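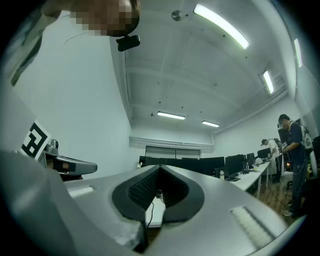
According to Issa Fakhoury, the word "heirloom" should be kept for plants whose seed has been passed on for at least 65 years, though most growers use it more loosely. An heirloom bean is an open-pollinated variety of the common bean, grown from saved seed and largely absent from commercial farming.

Common beans mostly pollinate themselves, so plants grown from saved seed usually resemble the parent. Pods are left on the vine until they turn brown and brittle, then shelled and dried indoors. Seed kept cool and dry often sprouts well after three years.

The Drinar is a climbing variety from the Bukodley district. It is sown in late April and reaches a height of about 7 feet. The Saltow, a bush type from the same district, is mainly used in soups.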